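The operator's job after the arm arrives

Posted 2025-07-02

Most of what gets written about automation at work counts positions. So many before the robot, so many after, and the argument is over which column is bigger. I have spent long enough around the prep and packing side of the food trade to think the count is the least useful number available. The work changes well before the headcount does, and it changes in ways that job descriptions are slow to record.

Take the Dratberg kitchen in Drovidbridge, which prepares vegetables for institutional meals. Two years ago a produce handler there did four things in sequence: took an item from the bin, judged it, placed it on the board, and cut or passed it along. The judging was never written down. A soft spot was turned to the knife side, a bent cucumber was laid with the bend flat, and the whole decision took less time than it takes to read this sentence.

When the company began trials of a single-arm cell under a project called Sada, that decision had to be pulled apart. Where is the item? Which way does it point? How wide should the fingers open? How far down can they go before they touch the board? Every one of these had been handled by people who were paid at the lowest grade in the building. The engineers at Greenberg, who supplied the cell, priced the same four questions quite differently.

I raise this because the usual label for such work is "unskilled", and the label survives only as long as no one tries to specify the task. Specifying it is now part of the handler's shift. During the November trial block the handlers logged 1,202 pick attempts, and 685 of those carried a written note. The notes are the valuable part. They say things like "approached too near the end" or "board shifted, re-squared". That is technical writing, done standing up, by staff whose pay grade assumes they do none.

There are three changes I would ask any employer to account for before signing for a second cell.

The first is attention. Manual prep is tiring in the arms and wrists, and it is self-paced within limits. Supervising a cell is easy on the arms and hard on concentration. A person watching an arm make slow, mostly correct moves has to stay ready for the incorrect one. Dratberg set the supervision stint at 70 minutes, then rotates people back to manual prep. I think this is still too long, but it is a number, and most sites don't have one.

The second is layout. A bench set up for a person tolerates clutter, and a person works around it. An arm needs its reach kept clear, its cables routed, and its targets put back within a known area each time. Resetting the bench becomes a task of its own. It is repetitive, it can't be skipped, and in every staffing plan I have read it is given zero minutes.

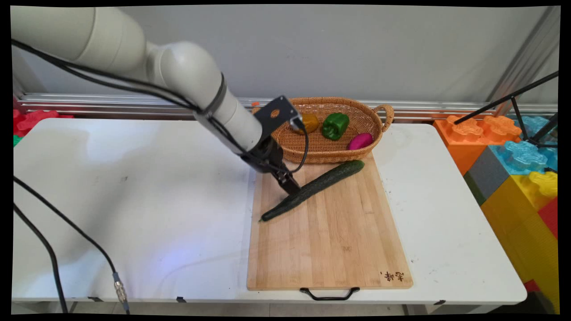 The third is authority. On a manual line the handler stops when something is wrong. On an automated one the stop button is physically present, but using it produces a record, and records get reviewed. If the review treats a stop as lost output, people will learn to wait a second longer than they should. A handler needs to be able to halt the cell 100 times in a shift without having to defend any of them.

None of this is an argument against the equipment. Long sessions of repeated gripping wear out hands, and I have no wish to preserve that for its own sake. Some of the handlers prefer the new arrangement and have said so in writing. My objection is to the accounting. The purchase is justified by the labour it removes, while the labour it adds — notes, resets, watching, deciding when to intervene — is absorbed into the old grade at the old rate.

The fix is dull. Write the new tasks into the classification. Time the resets and staff for them. Pay for the notes, given that the supplier is improving its product with them. Put a limit on continuous supervision and review it with the people who do it. An employer who can cost a gripper to the cent should be able to manage a revised pay scale by the end of the same quarter.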